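Eneck Basketball
About us

Most youth basketball programs will tell you your kid could play in college. We have been around the sport long enough to be suspicious of anyone who says that about a ten-year-old, and we wish more parents were too.

Eneck Basketball opened in 2000 with 2 hoops in a rented church gym and a box of balls that wouldn't hold air. We now run teams from fourth grade through high school, plus an open gym in the evenings for players who don't want to be on a team at all. We have never called ourselves elite. Every program within an hour's drive calls itself elite, and they can't all be right.

What we do

Two practices a week, games on weekends during the season, and a break in June when we lock the doors and tell everyone to go play something else. Parents ask every year if we offer summer intensives. We don't. We have read the brochures for those camps and we have seen the same players come back in the fall, and we can't find the difference the brochures promised.
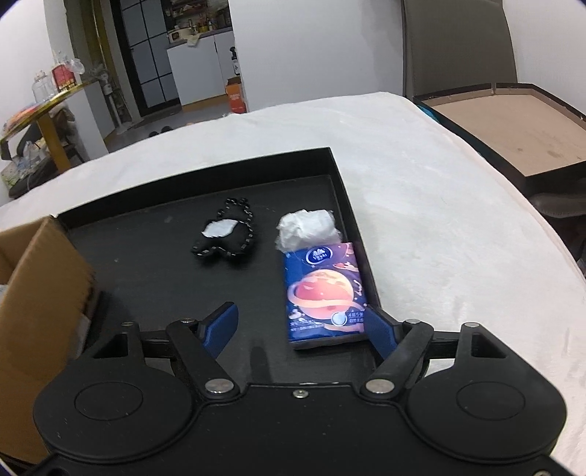
Younger teams play everybody. Each player gets real minutes in each half, including in close games, including in the ones we end up losing. From ninth grade on, minutes are up to the coach, and we say so before anybody signs a form. If a coach tells you something else in the parking lot, please let the office know.

We travel less than most clubs our size. The big summer tournaments like to advertise how many college coaches will be in the building. Maybe they are. We've sat in those buildings at eight in the morning watching 14-year-olds play a third game on no sleep, and the folding chairs along the baseline were mostly full of parents. We enter the Daron Classic because the schedule is sane and the referees show up on time. Beyond that, we play close to home.

About the numbers

Other clubs post a list of alumni who went on to play in college. We have some of those too and we're glad for them, but a list like that leaves out everybody else who wore the shirt, and it never says how much of the work was done by a school coach, or an older sister, or plain height. So we don't publish one.

We also dropped our player rating system. For a while we used Flakuser, an app that gave every kid a score out of 100 after each game. It was popular with fathers. One of our steadier point guards scored lower than a boy who had spent most of the second half arguing with the scorer's table, and we canceled the subscription not long after that. 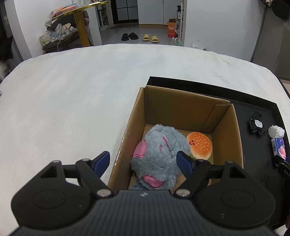
Our coaches

All of them are paid, though not much. All of them pass a background check before they set foot in a practice, and it gets run again every season. We don't list their playing careers on this page. Having been a good player tells you very little about whether a person can teach a nervous fifth grader to use her left hand — we learned that one by hiring badly.

Where we play

Home games are at the Oosthuizen Center, in the back gym. The front gym is nicer and belongs to volleyball. Parking fills up early, and the sign about overflow parking is out of date, so use the lot behind the library.

Fees

One fee covers the season, the uniform and the gym. There is no separate charge for warm-ups, team photos or "player development," a phrase we have yet to hear explained. If the fee is a problem, tell the office and we'll work it out quietly.

Come and watch a practice before you sign up. You don't need to call ahead, and you should be asking to do the same anywhere else you're looking.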